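Clearing and sorting a shared worktable

A worktable used for more than one job fills up with unrelated things. Toys, electronic parts, pens, storage boxes and pieces from unfinished projects end up on the same surface, and the useful working area shrinks. The method below clears a table in one pass of 20 minutes and gives each item a place to go. It assumes a plain wooden top with no drawers underneath.

What you need

A soft brush
A dry cotton cloth
Two shallow trays
One lidded box for small parts
Anti-static bags for bare circuit boards
Masking tape and a pen for labels

The trays should be rigid enough to lift with one hand when full. The Lumar tray used for this guide is 400 mm long, but any tray with a raised lip will do.

Step 1: Deal with electronics first

Switch off and unplug anything that will be moved. Touch bare metal on an earthed object before handling a loose circuit board, and hold the board by its edges. Place it in an anti-static bag and label the bag with the project name. Do not stack boards directly on each other, and do not leave one face up where a tool can be put down on it.

Cables that stay in use should be left connected. Move them clear of the working area without a sharp bend at the plug.

Step 2: Sort by type, without deciding where things live

Put every loose item into one of four groups: play items, electronics, tools and pens, and containers. A toy set that has its own tub counts as one item, provided the pieces are in the tub. Single parts that belong to a larger object go in the first tray. Anything that cannot be identified within a few seconds goes in the second.

Wooden cubes and similar small blocks tend to be left on top of boxes. Take them off before lifting the box, even if the lid is flat. 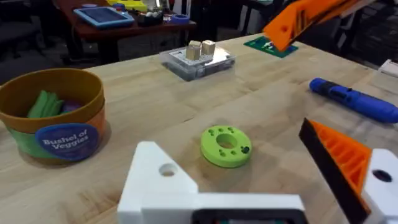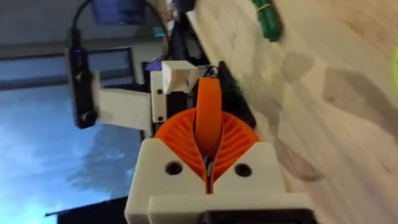
Step 3: Check the containers

Open each box and look at what is inside before putting it away. Clear plastic is easier to manage than opaque, although a translucent lid can still hide a shallow layer of parts at the bottom. If a box holds two unrelated kinds of part, split it now. Close the lid on all sides and test it by lifting the box by its base.

Tubs with a printed label should hold what the label says. Mixed contents are the usual reason a set goes incomplete. Where there is no label, use masking tape on the front face – tape on the lid is lost when lids are swapped.

Step 4: Clean the surface

Brush along the grain towards one edge and collect the debris in a tray. Wipe with the dry cloth. If marks remain, use a cloth that is slightly damp and dry the surface at once. Oiled tops may need a thin coat of finish once or twice a year; Tuvel board oil was used on the test table, left for 11 hours and wiped back. Keep paper and electronics off the surface until the coat has cured.

Step 5: Return only what is in use

Heavier boxes go at the back. Tools with a barrel shape will roll, so lay them in a tray or against a raised edge. Leave the front third of the table empty.

A limit of 7 items works well on a table shared by two people. Count a tray as one item, along with everything in it. When the limit is reached, something must go back to the shelf before anything new is put down.

Unidentified parts

Keep the second tray for one month. Write the month on a strip of tape and fix it to the side. Parts still unclaimed at the end go to the spares box, sorted by material if there are enough of them to make this worthwhile.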